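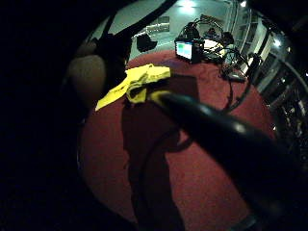 Does a soft rubber fingertip do better on cloth than a hard one?

Usually, as long as the cloth is thin and the thing under it has some give. On a hard tabletop the gap closes, and I'd go back to a stiff tip with a thin edge.

gripwright
Dissenting already. We put 132 picks on the Flaler soft fingers and the same number on the Heinonen hard ones. The Heinonen won on tabletop and on carpet. The Flaler won at looking expensive.

T_Tomaszewski
What carpet? Short pile is one thing. With a longer pile the hard tip digs in and brings back a souvenir.

gripwright
Short pile. Office grade, as is my whole life.

moth_lamp
Which camera were you running? Half of my "bad finger" picks were bad depth. Yellow cloth on a red rug was fine, black cloth on anything was a rumor. I changed the exposure, left the fingers alone, and my misses dropped by a third.

gripwright
Wide lens on the wrist. And before you ask, yes, the finger blocks a good part of the view right when you want it. I've made peace with this.

T_Tomaszewski
I haven't. At Millthorpe we moved ours up and tilted it down a bit, and the contact point stayed visible until the last half inch. Then you're guessing, same as everybody.

rulis_owner
Going to stick up for soft tips. My Rulis pair is at 1593 cycles and still grabs a folded dishcloth by one layer. Try that with hard plastic.

gripwright
One layer every time, or one layer when you're telling people about it?

rulis_owner
Most times. Wipe them with alcohol first. Mine get slick by 466 or so.

moth_lamp
So the comparison is soft and clean against hard and whatever. I'd like to see gripwright redo the Flaler run with wiped fingers.

gripwright
Fine. June. Somebody send me a dishcloth.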